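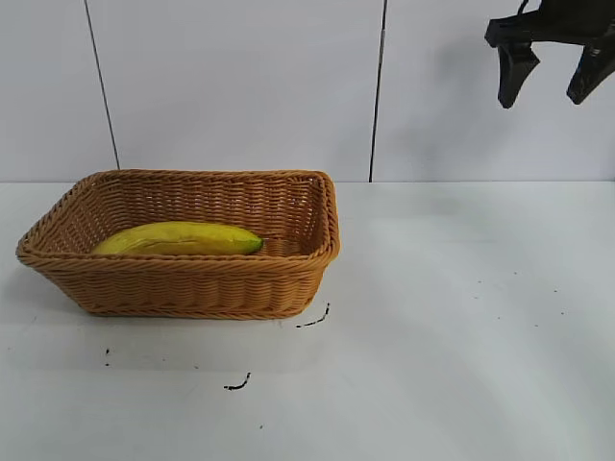

4.2 The basket, and why I keep going on about the rim

I should say up front that I came to this project as a bowl person. My pilot diaries from Hinojosa were full of bowls, I grew up with a bowl, and my first draft of the coding sheet had "bowl" printed at the top as though every fruit container in every kitchen was going to be one. Then the Drosby diaries came in and it was baskets, baskets, baskets (Siobhán Cullinane, who did the second round of coding, had warned me).

So this part of the paper is about the basket, and Figure 3 shows the kind I mean. It's rectangular, woven in a tight, regular pattern, with rounded corners and walls that lean outward as they go up to a thick braided rim. You see the lean best from the front, with the long side facing you. A banana lying lengthwise in it rests against the inside of the front wall and more or less half disappears. That half-hiding comes up again and again in the diaries! People wrote that they "forgot the one at the bottom" or "couldn't see we still had some," and they wrote it much more often about baskets than about bowls.

Figure 3. Basket and banana on a white tabletop: the banana inside the basket; the basket empty, with the banana off the table to its right; the bare tabletop up close; the banana up close, with the basket at left.

The rim matters for a different reason. When we asked people to talk us through putting groceries away, the rim was the part they mentioned touching. They hooked fingers under it to drag the basket closer, or they pulled it forward to look in, and two of them told us they never picked the thing up by anything else. I had no code for that. We added one ("rim use") after the first four diaries, went back, and recoded those four from scratch, which took most of April and a lot of coffee. 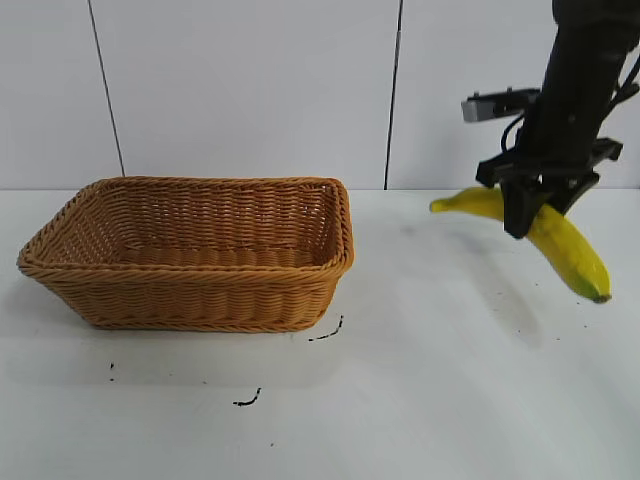
4.3 Empty baskets count too

An early reviewer asked why we kept entries where the basket had nothing in it. Fair question. My answer is that an empty basket still holds its place in the kitchen, and people treat that place as taken. In the Nelero diary form there's a box for "what's on the counter right now," and 15 households filled it in at least once with an entry along the lines of "basket, nothing in it." They hadn't put it away. They hadn't set anything else there either, mostly.

What I find really interesting is the moment just before something goes in, or just after it comes out, with the fruit still up in the air and the basket sitting there open. Our diary form was terrible at catching this. It asked about before and after, and people dutifully told us about before and after, and the little stretch in the middle where a person decides in or out, this end or that end, fell straight through the gap. When we ran the talk-through sessions at the Tromach kitchen I asked people to slow that bit down and tell me what they were looking at. Most said the floor of the basket. A couple said the far wall, and one said "I'm not looking, I'm on the phone," which I coded as "other" and still feel a bit bad about.

The basket's shape comes back in here as well. The opening is wider than the base, so there's more room to aim for than there is to land in. A single banana has plenty of space either way. Put in a full week's shopping and that lean starts to matter, with things sliding down toward the middle, and the diaries from the bigger households complain about it at length (one of them is very funny, and I've quoted it in the appendix).

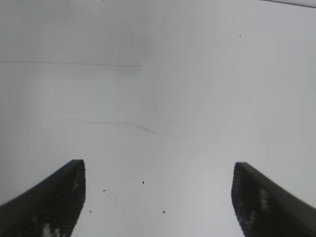
Surface and placement

I nearly left the table out of this paper, and I'm glad I was talked out of it. A pale surface shows everything. Look closely at a white tabletop and you start finding fine lines and small marks you'd never have spotted from a normal standing height, and the same goes for the kitchens in our sample. People with light counters wrote about marks. People with dark counters wrote about crumbs, or wrote nothing.

For placement we ended up with a simple split: does the basket live at one end of the surface, or in the middle? All 17 households could answer without stopping to think, which surprised me, as plenty of them had to go and check what was in it. End was the more common answer. The reason they gave was nearly always that they wanted the rest of the counter clear for chopping, homework, mail, whatever the day brought.
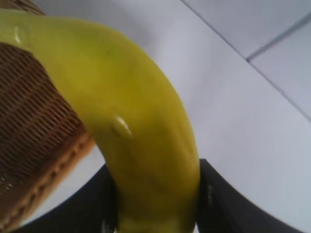
4.4 A word on bananas

Bananas gave us more diary text than any other fruit, and I think a lot of it is down to the curve. An apple goes in any way up. With a banana you have to choose, and our participants had feelings about it: curve up, curve down, along the wall, across the corner. They also wrote about color in far more detail than I'd asked for. "Yellow" was hardly ever enough. We got "yellow-green," "still green at the end," and "nearly," and we kept those words as written, because squashing them into a ripeness scale lost what people were telling us about when they planned to eat the thing.

Siobhán and I disagreed on how to code a banana left beside the basket. I wanted it under "not put away." She wanted it under "next to be eaten," and after rereading the Drosby entries I gave in. Table 2 uses her version, and the counts under mine are in the appendix for anybody who wants to compare them.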